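**1/** I have reached the age where I own a button collection. I didn't start one. People kept dying or moving to smaller apartments, and the buttons came to me.

**2/** First batch was from my great-aunt in Rirnescombe. Her will said "sewing things to whoever sews." I had once hemmed a curtain in front of her.

**3/** Then Frans Peeters at work heard about it and brought me his mother's. Then Lutfa Sheikh, upstairs, with a freezer bag. I am now where buttons go.

**4/** Things I've learned: every household on earth has 12 identical navy coat buttons and no navy coat.

**5/** Also, leather buttons smell. Not bad, exactly – more like a professor.

**6/** Tried to sell a few in August. A dealer went through around 100 of them with a magnifier, very quietly, and offered me 8 dollars. I said I'd think about it. I am still thinking about it.

**7/** Every collector I've met sorts by color. Chathurika Selvanayagam sorts by number of holes and will not discuss it.

**8/** The other great question is what to keep them in. Jars look nice and you can never reach the one you want. I say tins – wide, flat, cookie if possible.

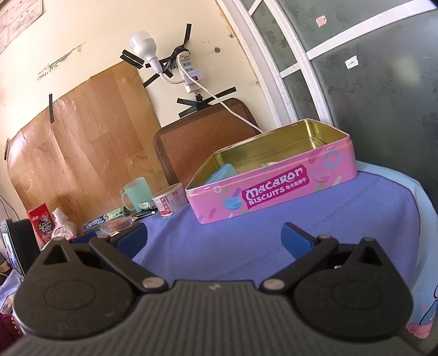
Pink tin, purple cloth. I stand by both.

**9/** Anyway, I lost a button off my good shirt this morning. Nothing I own matches it.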